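How Does a Cartoon Get Its Sounds?

Turn the sound off next time you watch a cartoon. Go on, just for a minute! The fox still runs, the door still slams and the giant still falls in the pond, but it all feels a bit flat. Now turn the sound back on. Suddenly the giant weighs as much as a bus!

Cartoon characters don't make any noise at all. They are drawings or computer models, so every footstep, sniff, burp and splash has to be added by somebody. The people who make a lot of those noises are called foley artists (you say it "foe-lee"), and they may well have one of the best jobs in television.

What is foley?

Foley means making sounds by hand while you watch the programme on a screen. The foley artist stands in a very quiet room with a microphone close by. When the character on the screen takes a step, the artist takes a step too, at exactly the same moment. If the character stumbles, so does the artist - or at least their shoes do.

It takes lots of practice. Your ears are very good at spotting a sound that comes too early or too late, and even a tiny gap can make a footstep seem to belong to someone else.

One night in Durkthorpe

Let's see how it works with a real episode. Durkthorpe is a cartoon about a village where the snow never melts, and one episode is all about a midnight sledge race. It needed 93 different foley sounds, and it's only 11 minutes long!

The first job was the snow. You can't bring real snow into a warm studio, so the team at Skodstead, the sound studio that works on the series, filled a cloth bag with cornflour and squeezed it. Cornflour makes a lovely creaky crunch, just like boots on a frosty morning. For the big heavy boots they squeezed slowly with both hands. For the mouse they used one finger and a very small bag.

Next came the sledges. A sledge makes a long hissing noise, and the team got that by pulling a tea tray over an old carpet. When the tray went faster the hiss went higher, which was perfect for the steep bit of the hill.

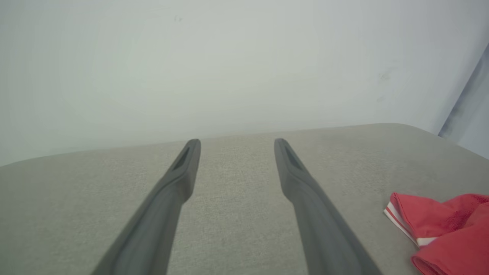

Then there was the crash at the bottom. A good crash is hardly ever just one sound. This one had 3 layers: a thud (a heavy cushion dropped on the floor), a crack (a stick of celery snapped in half) and a jingle (a bunch of keys). Play them one at a time and they sound like a cushion, some celery and some keys. Play them together and you'd swear a sledge had just hit a gate.

Kitchen tricks

Foley artists love kitchens. Here are some favourites:

Celery snapping - branches, bones and breaking wood
Two halves of a coconut shell - horses' hooves
A pair of leather gloves, flapped quickly - a bird's wings
Wet flannel dropped on a plate - anything slimy
Jelly squished in a bowl - a monster eating its tea

Some studios keep huge collections of this sort of stuff. The one at Skodstead has roughly 2000 objects on its shelves, and 500 of them are shoes! There are high heels, wellies, football boots and one enormous clog. Each pair sounds different on wood, gravel, tiles and grass, so the artist picks the shoes and the floor to suit the character.

What about monsters and spaceships?

Nobody has ever recorded a dragon, so you have to invent one. In the series Valtitz, the dragon's growl began as a person grumbling into a cardboard tube. A sound editor slowed it down on a computer, which made it deeper, and then mixed in a purring cat. The cat was called Yuan and got her name in the credits!

Sound editors also look after the sounds that go on all the time in the background, like wind, traffic or birds singing. These are called atmospheres. You hardly notice them, but a forest without one seems very odd indeed.

Putting it all together

When all the sounds are ready, they go to the mixer. The mixer's job is to decide how loud everything should be. If the music is too loud you can't hear the joke. If the footsteps are too loud, everyone sounds like an elephant. Voices usually come first, and the rest is fitted in around them.

Try it yourself

Pick a short bit of a cartoon, less than a minute long, and watch it with the sound off. Write down every noise you think it needs. Then go on a hunt round your home for things that crunch, rattle, swish or squeak (ask a grown-up before you borrow anything from the kitchen). Play the clip again and make the noises as you watch. It's much easier with a friend - one of you can do the feet and the other can do everything else.

Record it on a phone or tablet if you can, then shut your eyes and listen back. Does the paper bag sound like a campfire yet? Try scrunching it more slowly, and closer to the microphone.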